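The desk that follows you around

Hot desking was sold as freedom. After a winter of it, I would like my drawer back.

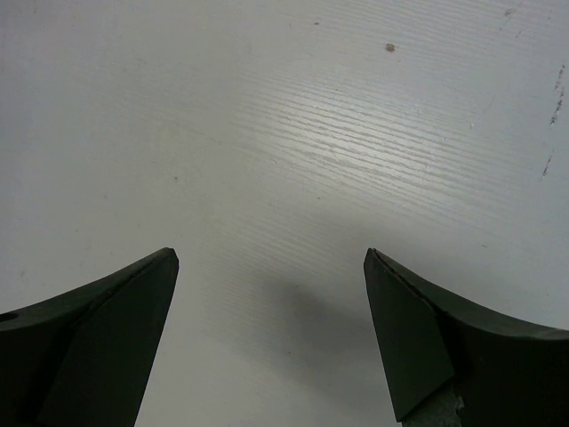
A pale, wood-grain tabletop.

The email came in November. It had a picture of a sunrise at the top and it told everyone at Womitz that assigned desks would be gone by the new year. We would "choose our own workday." There was an app for the choosing, called Hola, and a link to a video I never managed to finish.

I write about offices for a living, so I have read plenty of these emails. They all use the word "neighborhood." None of them mentions rent, though rent is why they get written. The building has 457 people on its badge list and now has 277 desks. Somebody did that subtraction before anybody thought about sunrises.

To be fair, the old arrangement was no paradise. Walk any floor on a Friday and you would see row after row of chairs with sweaters on the back and no one in them. A company that pays for heat and light on all that has a right to ask questions. My trouble is with the answers, and with the people selling them.

Nurnance, the consulting outfit that planned our move, likes to talk about "desk friction." In its handout, friction means the time lost when your team sits too far apart. I kept a log for 65 working days to see how that friction was coming along. On most mornings the first part of my day went to finding a seat, raising a monitor, lowering a chair, and hunting for a charger that fit. Then I looked for my team, who were on another floor, also looking for chargers.

The handout says workers who move around have more chance meetings and more ideas. Maybe they do. I asked where the claim came from and was sent a survey with 626 responses, all of them from managers and almost all of them from people who still had offices with doors. Ask people with doors how they feel about open seating and you will get cheerful numbers.

What goes missing is small stuff, hard to put in a chart. A drawer with aspirin in it. The taped-up list of phone extensions. Knowing that the person to your left understands the expense system and will help if you ask before lunch – a kind of training no company has ever had to pay for.

The software people have noticed the gap and would like to charge for that too. Dramani, a rival booking service, now offers "anchor seats" on its top plan. An anchor seat is a desk that the same employee gets every day. I read that page twice, then went to check whether it was a joke. The sales rep I reached was very serious and wanted to set up a call.

Some offices can make sharing work. If half your staff is on the road all week, go ahead. For the rest of us, I'd ask to see the lease savings first, in dollars, next to the cost of the app, the lockers and the consultants. I have asked Womitz for those figures twice. The second request is still open, and I have a seat booked by the copier until Thursday.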